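Print this entry | E-mail this entry

Up before six again, and it's February, so it was pitch dark and I had to feel around for my slippers. I've decided this is the month I learn to bake rye bread properly. I've been saying so since Christmas, and I finally mailed off for the good flour from Matheson (two bags, and the postage cost nearly as much as one of them!). It came yesterday, and I fed the starter before bed and gave it the warm spot on top of the fridge.

This morning it had climbed right up the jar and was pushing at the lid. I was so pleased I stood there in my robe and said good morning to it. It smelled like apples and a little like nail polish remover, which the old Brurham Grange cookbook says is fine as long as it's more apples than polish. I love that book. Half the recipes start with "take enough flour" and the other half want you to feed a threshing crew.
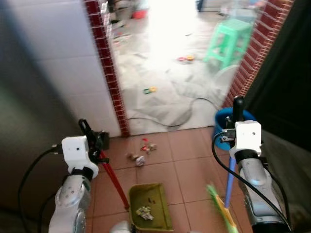

So how do you know when a rye starter is ready to use? Drop a spoonful in a glass of water, and if it floats, go ahead and mix your dough.

Mine floated, then sort of tipped over and sank a little, and I decided that was good enough. The dough was a horror. I'm used to white bread, where you get that nice springy ball and you can slap it around the counter while you listen to the radio. Rye is like wet cement. It was up past both wrists and I had to turn the faucet on with my elbow. I added more flour, then read the next page, where it says whatever you do, don't add more flour. Well.

It went in the pan looking like something you'd patch a driveway with, and I covered it and left it alone. I got the bills done and cleaned out the junk drawer while I waited (why do I own four tape measures?). By lunch it had little pinholes all across the top, and that's the sign, so into the oven it went. I gave it 60 minutes and then ten more for the flour I wasn't supposed to add.

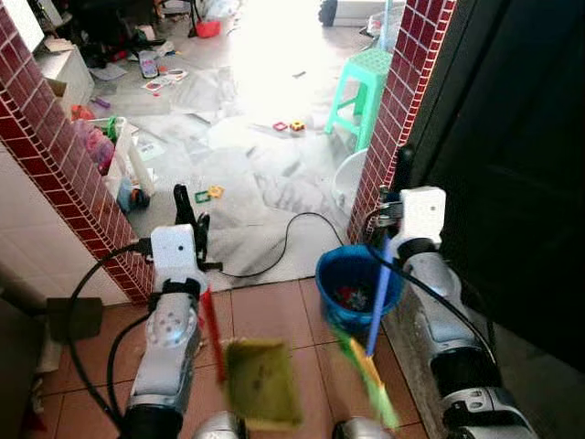
The worst part is that you can't cut it. A full day, the book says, wrapped in a towel, or the middle will be gummy. The whole kitchen smelled of toast and molasses, and I had to go out and walk all the way to the Plurkden feed store and back just to keep my hands off it. Nice walk, though – the creek is up and there were two herons standing in the shallows looking annoyed with each other. I bought birdseed I didn't need.

I lasted until four o'clock. I know, I know. I took the heel off, only the heel, and had it with cold butter and a lot of salt. It was a bit gummy, and it was also the best thing I've eaten since the Floltell pie supper. The crust has a real chew to it and the sour comes in late, after you've swallowed. I had a second slice, so I suppose it wasn't only the heel.

The rest is back in its towel now, and I've put the towel in the bread box and a bowl of oranges on the lid to slow me down. Tomorrow I want to try it with the split pea soup. I need caraway seeds, and a smaller pan if I can find one, and I have to remember to feed the starter before I go up tonight.

Filed under: Kitchen Days, Bread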